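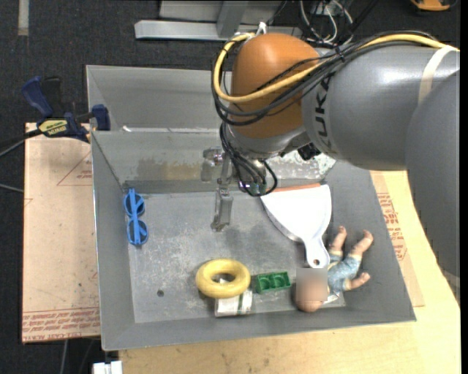
Why do we forget most of what we read the night before a test?
Mostly we forget it because we only met it once, and a memory that never gets called on fades fast.

Chapter 2
Remembering and Forgetting

I failed my first psychology quiz in college. I had stayed up until 2 in the morning reading the same 15 pages over and over (with a yellow marker, of course), and by breakfast I could have sworn I knew every word. Then the quiz landed on my desk and I couldn't come up with a single definition!

My roommate, Ifeoma Oyewole, had spent far less time on it. She read the pages once, shut the book, and wrote down whatever she could remember on the back of an envelope. Then she checked what she'd missed and went to bed. I thought she was being lazy - she got the best grade in our section.

What Ifeoma was doing has a name, retrieval practice, and we'll spend a good part of this chapter on it. First, though, we need to look at how a memory gets made at all, so Section 2.1 covers encoding, storage and retrieval. Section 2.2 is about forgetting, and I'll admit it's my favorite part of the whole course. Section 2.3 comes back to studying.

Before you go on, try something for me. Close the book and write down everything you remember from Chapter 1, even the bits you're unsure of. Give it five minutes, and don't peek! Keep the page somewhere safe - you'll need it again for the activity at the end of Section 2.2.

Words to watch for: encoding, cue, interference, retrieval practice, spacing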